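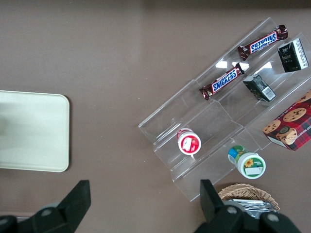

Clear tiered stands for a snack table – do they work for chocolate bars and small boxes?

Posted by Zivden

I look after the snack table at our community hall. At the moment it's Snickers bars, a couple of small green boxes and whatever else people bring in, plus cans and bottles of drink. I've been using plain trays, but everything ends up in a heap and people dig through it to see what's underneath.

I bought a clear acrylic step stand to try. It looks tidy enough on the brown table, but I have a few things I can't settle. Should bars lie along the step or across it? The small boxes either stand up or lie down and I don't know which is better. And is there any point keeping the trays once you have a stand? The table gets 40 people through at the afternoon break, mostly in the first few minutes. Budget is small, so I'd like to use what I already own.

Drikach

I ran a canteen counter for 3 years and had the same stands. Lay the bars flat with the name facing out, one kind to a step. If you pile them two deep the top one slides off as soon as somebody takes the one beside it. Boxes can stand up on the top step at the back, where they don't block anything. On the lower steps I'd lay them down so the label can be read from above.

Keep the trays. A stand is for showing things and it doesn't hold much. 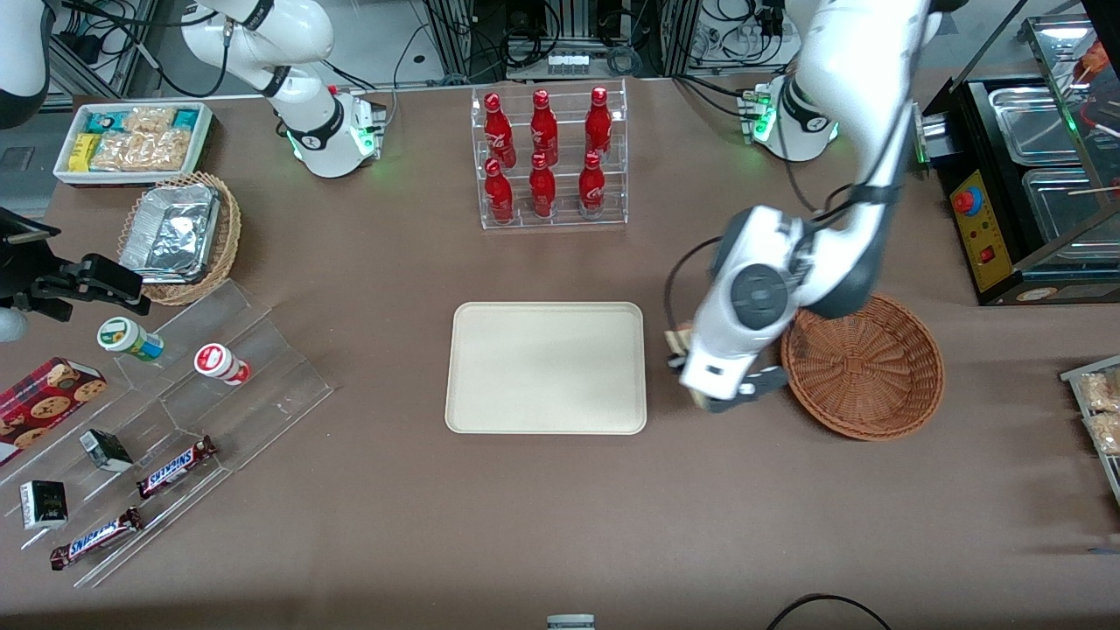

Drinks are better off in their own rack, with a back row higher than the front. Put all of one drink together and turn the labels the same way. Leave a bare tray in the middle of the table so people have somewhere to put what they've picked while they make up their minds. Crackers and chips in bags don't sit well on steps at all, so they can go in a tray off to one side. Wicker baskets are fine for odd shapes. Anything in foil with a lid should have a basket to itself or it gets squashed.

For cleaning, use a soft cloth and warm water with a drop of dish soap. No window spray and no paper towel. Mine went cloudy after one summer of paper towel and I had to replace 2 of them.

Esquivel

Just use baskets. Cheaper and they don't show fingerprints.

Miteck

Agree with most of what Drikach wrote. The only thing I'd add is to watch where the sun comes in. Our table was beside a west window and by 1300 in January the chocolate was soft, stand or no stand. We moved it to the inside wall and put the bars out ten minutes before the break. The colour of the table makes no difference that I could see – it was the window.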